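Silvia Šimek no usa la palabra «enseñar» cuando habla de robots. Prefiere «grabar». Su grupo en Gomik prepara demostraciones para brazos industriales: una persona ejecuta la tarea, por guiado manual o por mando remoto, y de esas ejecuciones se obtiene después una política de control. La tarea que le ocupa desde abril consiste en sacar piezas rectangulares de una bandeja y llevarlas hasta una mordaza. Casi todo el trabajo se hace en simulación. La conversación tuvo lugar el 11 de julio de 2018, con Elsa Grønli, responsable del mando remoto, presente durante la segunda mitad.

## Guiar con la mano o con el mando

La primera pregunta era obligada: por qué mantener dos métodos de demostración.

«Miden cosas distintas», responde Šimek. «Cuando el operario agarra la muñeca del brazo real y la desplaza, la trayectoria sale limpia, pero la fuerza la pone él. El sensor de par registra la suma de ambos. Con el mando remoto la fuerza es toda del robot, y a cambio el operario pierde el tacto.»

El guiado manual se reserva para el brazo físico. En el simulador, llamado internamente Ernen, solo se trabaja a distancia. El operario sostiene un mando de seis ejes y ve la celda en un monitor; el programa convierte cada desplazamiento de la mano en una consigna cartesiana para la pinza.

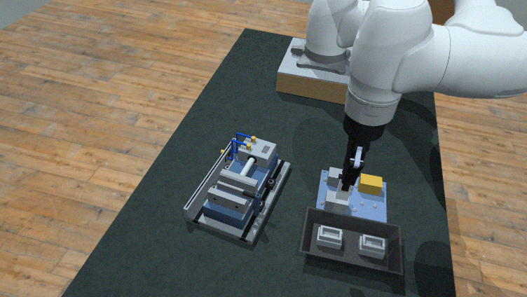
La velocidad es el primer parámetro que Šimek ajusta con un operario nuevo. Un factor de escala alto acorta los recorridos largos, por ejemplo el que separa la placa azul de la mordaza, pero hace casi imposible bajar la pinza sobre un bloque gris sin rozar el contiguo. «La bandeja y la placa están pegadas una a otra. Si el operario entra con la escala de transporte, se lleva algo por delante. Le pedimos que cambie de escala antes de descender, y ese cambio queda anotado en el registro como un evento más.»

El conjunto actual contiene 425 demostraciones válidas. Se descartaron 26. Preguntada por el criterio, Šimek enumera dos causas: pérdida de la pieza durante el transporte y pausas superiores a 2 segundos con la pinza en contacto. Las segundas le preocupan más.

«Una pieza caída se ve en el registro. Una pausa, no tanto. El modelo la aprende como si fuera parte de la tarea y luego se queda parado encima de la bandeja.»

## El agarre

Grønli se incorpora en este punto. Lleva el mando remoto desde que el proyecto se ejecutaba en Chevalier, el simulador anterior, y es la autora de la mayor parte de las demostraciones. Describe el agarre como la fase con más variación entre operarios.

«Hay quien centra primero y cierra después, y hay quien cierra despacio y deja que los dedos centren la pieza. Las dos estrategias funcionan. Mezcladas en el mismo conjunto, funcionan peor que cualquiera de ellas por separado.»

La decisión fue imponer la primera. El operario alinea la pinza con los costados de la pieza, comprueba la alineación en la vista cercana y solo entonces cierra. Las piezas vecinas no se tocan, aunque eso obligue a una aproximación más lenta.

El cierre se registra con tres señales: apertura de los dedos, consigna de fuerza y posición relativa de la pieza. La última solo existe en simulación. Šimek insiste en que no se entrega al modelo: «Se usa para filtrar. Si se la damos, en el brazo real le falta una entrada y no hay forma de sustituirla».

Grønli añade un detalle sobre la vista cercana. En las primeras sesiones los operarios la ignoraban y trabajaban con la vista general -- más cómoda, según ella, pero sin resolución suficiente para distinguir el dedo de la pared de la bandeja. Ahora la vista cercana ocupa la mitad del monitor durante el descenso.

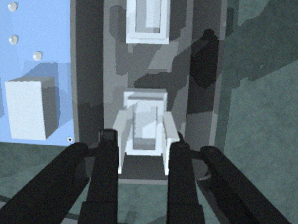
## El transporte

Una vez sujeta la pieza, la norma es subir en vertical antes de cualquier giro. Grønli reconoce que ella misma la incumplía al principio.

«Con práctica se hace una diagonal y se gana tiempo. El problema es que la diagonal depende de dónde esté la pieza en la bandeja. La vertical, no. Para un modelo con tan pocos datos, cuanto menos dependa de la posición inicial, mejor.»

La altura de paso no está fijada por el programa. Se pide al operario que deje margen amplio sobre el conjunto de la mordaza, con sus tubos y racores, y se acepta la dispersión resultante. Šimek considera que esa dispersión es útil: el modelo ve alturas distintas y no memoriza una sola.

Sobre las colisiones, explica que el simulador las detecta pero no las impide. Se valoró bloquear el mando al acercarse a un obstáculo, como hace Sistia, la biblioteca de control que emplean en el brazo real. La idea se abandonó tras unas pruebas en las que los operarios terminaban apoyándose en el bloqueo para orientarse.
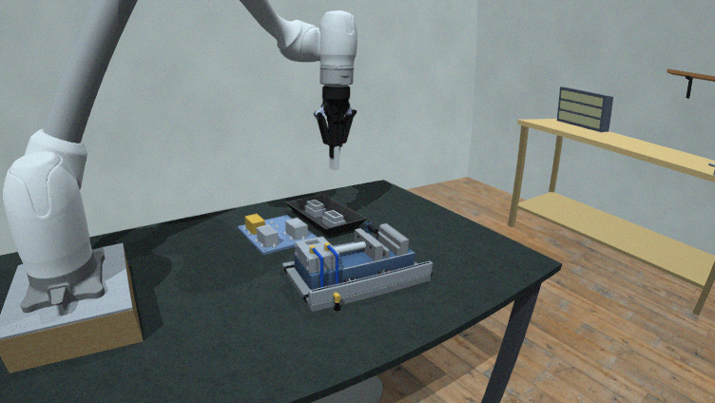

## Del simulador al brazo

Queda la cuestión de la transferencia. Šimek es prudente y no facilita porcentajes de éxito. Indica que el fichero de configuración que describe la celda simulada tiene 2421 líneas y que una parte considerable corresponde a coeficientes de fricción ajustados a mano.

«La geometría se transfiere bien. El contacto, regular. La inserción en la mordaza la volveremos a grabar con guiado manual sobre el brazo físico, y combinaremos ambos registros.»

Grønli discrepa en parte. A su juicio, bastaría con repetir a distancia los últimos centímetros, con realimentación de fuerza en el mando. El mando actual no dispone de ella. El sustituto está pedido y la comparación entre ambos métodos se hará cuando llegue, con los mismos operarios y la misma bandeja.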